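Re: [Zawadzka list] sourdough in a cold kitchen
2 min read

Jolanta Pawlak wrote:
> Mine sat all night and barely moved. Do I toss it or wait?

Wait! Mine did the same last December and I nearly binned it (so glad I didn't). I gave it another 13 hours on top of the fridge and it baked up fine, a bit sour, but we ate the whole loaf by Sunday with too much butter.

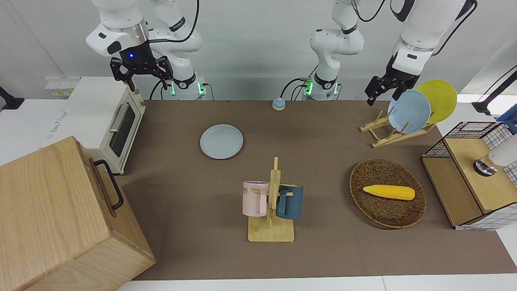 Also try warmer water next time, and maybe a spoonful of rye. I can drop off some of my starter if yours gives up, I've got almost 2 jars of the stuff!

Cyprian

Contact the list owner | © Zawadzka list | Back to top
We use cookies to keep you signed in. OK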